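Sirstead Bath & Hardware
Home / Bathroom / Shower Parts / Hoses

Ternel Replacement Shower Hose, Matte Black
Item 636
Made by Grarkano
In stock, ships from our back room

Length: 133 cm (a little over 52 inches)
Ends: standard half-inch, one cone nut and one hex nut
Outer layer: smooth matte black, wipes clean
Washers: 2 included
Works with: most handheld showers with standard threads

If you've landed on this page, there's a good chance your old hose has started to drip at the nut, or the outside has gone chalky, or it has picked up a kink that throws the spray sideways every time you lift the handset. We've been there ourselves. The hose is the hardest working part of the whole shower and it's usually the first thing to give out, long before the rail or the valve shows any wear at all. The happy news is that it's also the easiest part to replace. You don't have to turn off the water to the house, you don't need a plumber, and you can be done before your coffee gets cold.

We started carrying the Ternel two years back, after a long stretch of selling a shinier hose that we never really loved. Last year 700 of them went out the door, a good many to people who came back in July for a second one to put in the guest bath.

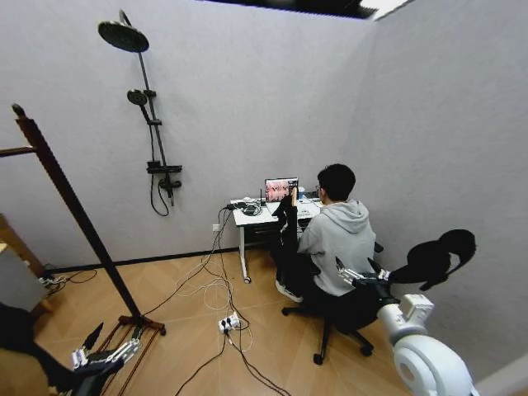
Getting the length right matters more than almost anything else on this page, so please do take a minute with a tape measure before you order. A hose that's too short will tug on the handset when you try to rinse your feet, and one that's far too long ends up on the floor, where you'll step on it. Measure from the outlet at the bottom of the valve up to wherever you park the handset, and then add enough for a nice easy droop. With a handheld clipped partway down a riser rail, under a round rain head, and the black hose hanging from the valve in a loose loop against the wall, you've got the sort of slack we like to see. If your holder sits way up at the top of the rail, or if you bathe a big dog and want to reach the far end of the tub, you'll be happier with the longer Ternel, which we keep on its own page.

Now, about the color. Black fixtures come in more blacks than you'd think, and we get a lot of emails about matching. The Ternel is a flat, soft black with no sparkle in it. Next to a satin fixture it will look a touch quieter, and next to a glossy one you'll notice the difference if you go looking for it. Most folks are fine with it once it's up. If you're fussy about these things (one of us is, very), hold the hose up to your fixture in daylight before you thread it on. We take back any hose that hasn't had water through it.

What's in the bag
One hose, two rubber washers, and a little folded instruction sheet that Grarkano prints in type so small we ended up writing our own. It's right here:

Unscrew the handset from the old hose by hand. If it's stuck, wrap a dish towel around the nut and use a wrench gently on top of the towel.

Unscrew the other end from the valve. A bit of water will run out, so have a cup ready.

Fish out the old washers. They love to stay behind, stuck up inside the fitting, and two washers stacked on top of each other will leak every time.

Drop a new washer into each end of the Ternel. The hex nut goes to the valve and the cone nut goes to the handset.

Tighten by hand, turn on the water, and look for drips. If you see one, give that nut another quarter turn with the towel and wrench.

You don't need thread tape on these joints. The washer does the sealing, and tape can keep the nut from seating all the way down.

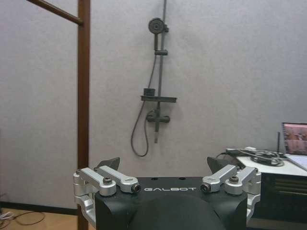

Hard water is the other thing we should talk about, as most of our customers around town have it. You'll see white spots on a black hose sooner than you would on chrome, and the best habit is a quick wipe with a soft cloth after the last shower of the day. Once the spots have set, a cloth dampened with half white vinegar and half water will usually lift them. Leave it on for a few minutes, rinse well, and dry. Please stay away from scouring powder, bleach sprays, and those green scrubby pads. They'll take the flat finish right off in patches, and we can't take a hose back once that's happened.

For the washers, a good look once a year is plenty. If they feel stiff or have a deep groove pressed into them, swap them out. We sell the Ogola washer packs for very little money and they fit the Ternel perfectly - we toss one in a drawer at home and forget about it until we need it.

A few things people ask us

Will it fit my rain head? The big overhead one doesn't use a hose on most sets, so you'd only be replacing the line that runs to your handheld. If your overhead head does run off a hose, send us a photo and we'll help you sort out which part you need.

Can I use it with a shutoff button on the handset? You can, but please turn the shower off at the valve when you're finished. Leaving any hose under full pressure all day wears it out faster, ours included.

Does it twist? The cone end swivels, so it turns with the handset and stays pretty calm. It may want to curl for the first few days after being coiled up in the bag. Running warm water through it helps it relax.

Is there a guarantee? Grarkano covers the hose for two years against splits and leaks. Keep your packing slip and bring it or mail it to us, and we'll handle the rest.

Goes well with
Ogola washer pack, half-inch
Ternel slide holder, matte black
Ternel hose, long, matte black
Sirstead soft drying cloth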